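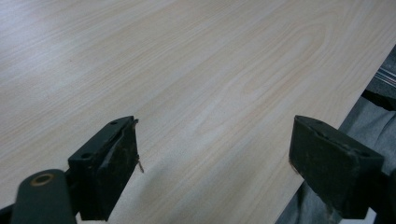
An Afternoon with the Grippers at Distow

Feb 24, 2020

The open day at Distow began with coffee in paper cups and a short speech which I could not hear very well from the back. After this the visitors were divided into groups of seven, and my group was sent up the stairs to the room where the company teaches its machines to handle ordinary things.

I had expected big arms behind safety glass. The room looks more like a school workshop. People walk between the tables with a gripper in the hand, pick up a cup or a spoon, put it down in another place, and start again. A camera on the tool records every movement, and from these recordings a robot arm on the ground floor later learns to do the same. Distow calls the project Zodow. It started in January of last year, and the team has now 251 different tasks in its library.

The tasks have very modest names. "Close the lid." "Turn the spoon." A good worker can record 300 attempts in one shift, we were told, and the bad attempts are also kept. One of the engineers explained that a robot which has seen only perfect hands becomes helpless the first time a cup falls over.

Then we were invited to try. The tool is heavier than it looks, and my wrist was tired after a few minutes. Our exercise was to lift a wooden block and place it on a saucer. In my first attempts I watched the block and forgot my elbow, so the saucer went for a small trip across the table. A woman in my group, a dentist by profession, did it without a mistake and was asked if she was looking for a job.

The fingers come from Skindetti, a small supplier which makes them in several shapes. On the tools that are in use every day, the gripping faces become scuffed and dusty, and I liked this very much. At trade fairs everything shines, and one learns little from it.

On the ground floor we saw the result. The arm, built together with Hendriks, had to clear a table with dishes. It worked slowly, with long pauses before each plate - somebody behind me whispered that it was like his son. One fork stayed on the table. The arm went back for it, missed, and an employee finally took it away by hand. The visitors applauded anyway.

I asked when such a machine could come to a real kitchen. The answer was careful: first canteens, where the plates are all the same, and no date was given. Distow plans to open the doors again next winter, and registration will be on its website from the autumn.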